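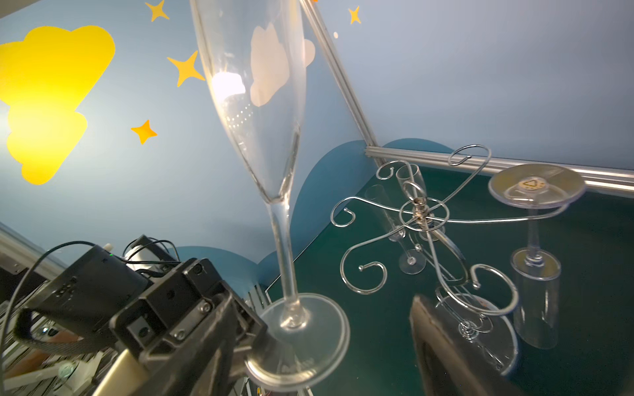

A champagne flute against the cloud-and-star wall.

February 16, 2025

The annual review of the household glassware has now been completed, and I am pleased to set out the results for those readers who asked after last year's entry. The exercise takes place each winter, once the festive period is over and before the better pieces are returned to the upper cupboard. It covers every drinking glass in the house, including those kept on loan at the Ikbridge flat.

The flutes were dealt with first. They came to us in May of the year we moved to Olville, as a present from Dardo Montecinos, who had bought them at a house clearance in Vurden and could not find room for them. There were originally 12 in the set. The present total is 9. Two were lost in the move itself, and the third met the cold tap at a christening lunch. I do not intend to replace the missing pieces, having established that the pattern is plain enough for a stranger to be seated among them without remark.

A word is required on the shape. The tall, narrow flute has been out of favour for several years with people who write about wine, and I have been advised more than once to change to something wider. The argument is that a broad bowl allows the drinker to smell what has been poured. I accept the argument and have decided against acting on it. We open a bottle of something sparkling three or four times a year, for birthdays and for the occasional examination result, and on those evenings the pleasure lies largely in watching the bubbles go up. A flute does this better than any other glass I have used. It also holds a modest measure, and a single bottle therefore goes round the table.

The difficulty with flutes is the washing. The bowl is too narrow for a hand, and a cloth pushed down with a wooden spoon will sooner or later put sideways pressure on the rim. The procedure adopted in this household is as follows. One glass is washed at a time, in warm water with very little detergent, over a folded tea towel laid in the bottom of the sink. A slim bottle brush is used for the inside. The glass is rinsed in water of the same temperature and stood upside down on a second towel for a few minutes, then turned upright to finish in the air. A glass left inverted overnight will hold damp air and smell of the towel.

Drying and polishing call for more care than they generally receive. Most stems are broken at this stage, when one hand grips the foot and the other twists the bowl. The two parts turn against each other and the stem gives way. The correct hold is to cradle the bowl in the cloth and turn the whole glass within it. The foot should be wiped separately, with that same foot resting between the fingers of the cloth hand. Garba Akpan, who worked in hotel banqueting before his retirement and once laid a dinner for 312 guests, was good enough to correct my technique in this matter some years ago. I had been holding them incorrectly since my student days.

He also recommended checking each glass against a plain, light-coloured surface, where smears show up well. A window is less reliable than one might suppose, as there is usually a hedge or a parked car behind it.

On the subject of storage, I have abandoned the practice of keeping the flutes upside down. It was intended to keep out dust, but it places the full weight of the glass on the rim, which is the thinnest part. They now stand upright on the second shelf, with a clean sheet of kitchen paper laid across the tops. The shelf liner was purchased from Andrade, the hardware shop by the bridge, and cut to size with ordinary scissors. Glasses of this height need a clear shelf, and the gravy boat has accordingly been moved to the sideboard, where there have been complaints about it.

The remaining categories may be reported briefly. The tumblers are in good order. The red wine glasses have suffered some clouding, for which I hold the dishwasher responsible, and a soak in white vinegar has been only partly successful. Of the sherry glasses, 3 are chipped and will be passed on for use as egg cups or for snowdrops. The large jug was not inspected, being in use.

Correspondence on the clouding is welcome, particularly from anyone in a hard water area who has tried citric acid. The review of baking tins will follow when the oven has been repaired.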